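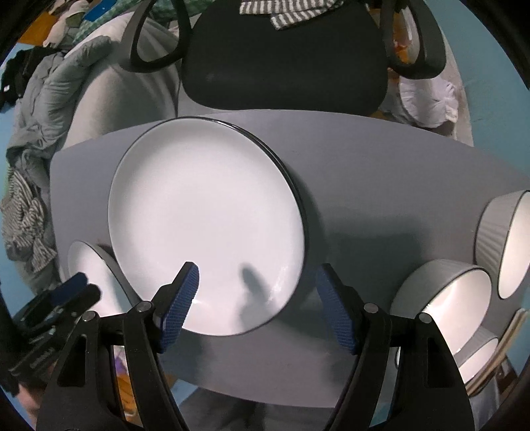 文／本刊技术组　2019年7月22日　栏目：规范与实务

手持夹爪采集餐具类示教数据，难点多半出在动作开始之前。一只圆形白盘竖立在灰色桌面上，两片蓝色指垫隔着空隙对准它，夹指的影子已经落在盘面下部。从哪一时刻起算作“一条有效数据”，影子和反光算不算缺陷，桌上其余的碗碟要不要登记，各家的做法差别很大。

Plandbridge本月向合作单位发出的《手持夹爪采集作业规程》试行稿，是对这类问题写得较细的一份文件。全文32条，分为作业前、作业中、作业后3个部分，附两张登记表。规程只管平行或近似平行的双指夹爪，吸盘和多指手不在适用范围内。以下按条文顺序介绍主要内容，并附试用单位的反馈。

一、作业前：指垫、销轴与基准

规程把指垫列为首要检查项。指垫表面的网纹磨平之后，瓷面和釉面器皿的夹持余量下降，操作者会不自觉地加大握力，数据里的闭合曲线随之偏移。试行稿规定，指垫每完成300次夹持检查一次，网纹出现连片磨损即成对更换，不允许只换一侧。更换后须重新记录闭合零点，更换前后的数据分属两个批次。

连杆式夹指另有一条：每班开始前逐个确认金属销轴无松动、无轴向窜动。检查方法是手指空载开合到两个极限位置，再在指尖施加侧向力，观察两侧位移是否一致。规程没有给出允许窜动量，只要求“同一台设备前后一致”。Zollance的设备组认为这一写法难以执行，建议按夹爪型号分别列出限值，目前尚未采纳。

相机基准的要求较为常规。广角镜头会使桌面边缘明显弯曲，规程要求保存原始画面，禁止在采集端做畸变校正，校正参数随批次单独存档。指尖和指垫在画面中的位置须与上一批次比对，偏差超出登记范围的，先复位再开工。镜头擦拭之后也要比对，理由是拆装护罩时支架容易受力。

二、作业中：对象的摆放与登记

餐具的姿态是条文中篇幅最长的部分。试行稿将盘、碟、碗的初始姿态分为平放、倒扣、侧立三类，侧立又按有无依靠分开登记。侧立的盘子接触面小，夹指从边缘哪一段进入，直接影响盘子是被夹起还是被推倒。规程要求操作者在接近阶段使指尖中线与盘缘的预定夹持点对齐，停稳后再闭合，停稳时间由任务单规定，不由操作者自行掌握。

大盘正面朝向夹爪时，盘面宽度可能超过双指最大开口。试行稿明令禁止以指尖顶推盘面来调整朝向，除非任务单本身包含推的动作。遇到这种情况，应从盘缘上方或侧方重新接近，已录部分标记为“接近中止”，保留不删。Korletey的审核组支持保留中止片段，其内部统计口径把中止与失败分开，前者不计入成功率分母。

碗的处理略有不同。碗口朝向夹爪侧放时，一指入碗内、一指在外壁是常见的夹法。规程要求在登记表中注明内外指的分配，并记录碗外壁是否带棱纹。带棱纹的外壁与指垫网纹之间会产生间断接触，闭合末段的位置读数出现小幅跳动，属正常现象，不得据此判废。

同一桌面上的非目标物，规程的原则是“可以在场，必须登记”。登记到类别即可，不要求逐件测量尺寸。筷子一类细长物容易被夹臂外侧扫到，登记表为此单列一栏。桌面以外的背景不登记，织物、座椅、袋装杂物均按环境处理，但任务开始后不得移动。如背景物品在录制过程中滑落或被碰动，该条数据加注，不作废。

三、影子与反光

白色釉面器皿对光照敏感。试行稿起草阶段曾有一版要求消除器皿表面的一切高光，试用单位普遍反对，理由是家庭环境做不到，消除高光的数据对后续训练也没有代表性。现行写法改为分级处理：高光未遮盖盘缘的，记一级，正常入库；高光与盘缘相接但轮廓可辨的，记二级，入库并加标签；轮廓不可辨的，调整光源后重录。

夹指影子按相同思路处理。影子落在盘面中下部，不影响盘缘判断，不作处理。影子与深色盘缘重合、使边线难以区分时，改变接近方向。规程特别写明，不得为避开影子而抬高夹爪、绕行到非自然轨迹。Jolex提交的反馈中提到，操作者接受过摄影训练的，更容易犯这一毛病，轨迹长度明显偏大，建议培训材料里单独列出。

四、双夹爪与人体入镜

使用两只夹爪时，试行稿规定以主任务夹爪为准编号，另一只在画面中露出属正常，不裁切、不遮盖。待命的夹爪须保持在双方约定的位置，指尖不得伸入主夹爪的接近通道。两只设备的时间戳在每批开始和结束时各核对一次，核对记录缺失的，整批退回。

操作者的手或前臂进入画面边缘，不影响入库。面部、证件、可读的个人信息入镜，须在上传前处理，并保留处理日志。审核员不得接触未处理的原始文件，这一条没有例外条款。

五、作业后：审核与退回

Plandbridge以3938条餐具类片段对试行稿做了回溯审核。审核结论没有全部公开，随规程下发的说明只列出了退回原因的先后次序：登记表与画面不符居首，其次为指垫更换未分批，再次为任务开始后移动背景物品。三项均属记录与纪律问题，与夹持动作本身的质量关系不大。

退回流程分为补录、改注、整批重采。能够通过修改登记表解决的，一律改注，不重采。规程要求退回意见写明条款号，只写“质量不合格”的退回意见无效，采集方可以拒收。这一条是应Zollance要求增加的，此前双方曾因退回理由含混反复往来。

瓷器破损单独成章，仅两款。破损发生后立即停录，清理桌面和指垫，指垫网纹内嵌有碎屑的直接报废。破损片段保留，封存于单独目录，不与普通失败样本混放。

六、尚未解决的几处

一是侧立器皿的“停稳”没有判据。任务单规定了时间，却没有规定允许晃动幅度，审核时只能凭画面判断。二是盘缘颜色与桌面接近时，二级和重录之间的界线仍由审核员掌握，不同审核组之间的一致性未作检验。三是握力。手持夹爪多数不带力传感，规程以闭合位置代替，对薄壁碗和厚壁碗使用同一套判断，Korletey对此持保留意见，要求在正式稿中按壁厚分列。

试行稿的意见征集仍在进行。采集单位提交意见时，须附批次号、夹爪型号、指垫累计夹持次数和对应的原始片段，缺项的意见不进入讨论。登记表的电子版字段名与纸质版目前有两处不一致，以纸质版为准。

联系编辑部｜投稿须知｜版权所有，未经许可不得转载｜返回顶部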